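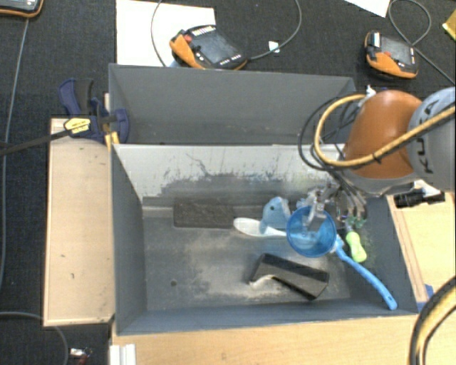 Storage bin (also tote, tub, stacking box)

A storage bin is an open-topped box for keeping loose things together, and if you live in a house with more than one person in it I'd bet you own several. This is my entry for the household section, so expect opinions. I've used bins of one sort or another all my adult life and I still can't walk past a stack of them in a shop!

Names

Where I grew up everybody said "tub". Tote is the warehouse word, and it has crept into home catalogues over the years. A crate usually has slatted or pierced sides, though plenty of people call a solid one a crate as well and I'm not going to argue with them. Panya Panyasiri, who wrote the shelving entry, prefers "box" for anything with a lid and "bin" for anything without, and I've borrowed her rule for this page.

Shape and size

Most are rectangular, for the simple reason that shelves are. Grey is the commonest colour for the working sort — it hides scuffs for a year or two and then gives up. Sides often slope outwards a little so that empty bins nest, but that steals room at the bottom, so measure the floor as well as the rim before you buy. I once ordered 3 deep ones for the cupboard under the stairs, going by the rim, and spent an evening finding out what else they might be good for (potatoes, in the end).

Some have holes in the floor. Handy in a shed, less so if you keep rice or beads or anything else small.

The mixed bin

The mixed bin deserves a section to itself. It's the one where a spoon, a blue cup, a long-handled brush and a toy all end up lying together, with a dark block of something rough-looking at the back. Every home I've been in has one. Tarmo Kivi calls his "the harbour", and he once kept a list of what came out of it when he moved from Tiswood to Pralton. He got to 427 items and stopped before the bottom.

My own way of sorting one is to take the long things out first, brushes and so on, as they lie across everything else. Cups next (they fill up with smaller bits, so tip them out over a tray). Then cutlery, which goes straight to the sink, and toys, which go back to whoever shouts loudest. Whatever is left I put in a second bin and look at again in August. I allow 20 minutes for the whole job and usually run over.

Wear and cleaning

A bin that gets used will show it. The walls pick up dark scratches and smudges, and the floor goes chalky and pale where things are dragged across it. None of that matters for brushes and toys, though I wouldn't put food in one that badly scored. Warm water, washing-up liquid and a stiff brush shift most of the grime. The scratches stay.

Cracks are another matter. They tend to start at the corners, and tape only puts off the day.

See also: Shelving; Drawer dividers; Ramasamy method (folding); Cledine hooks

Last edited 18 February 2021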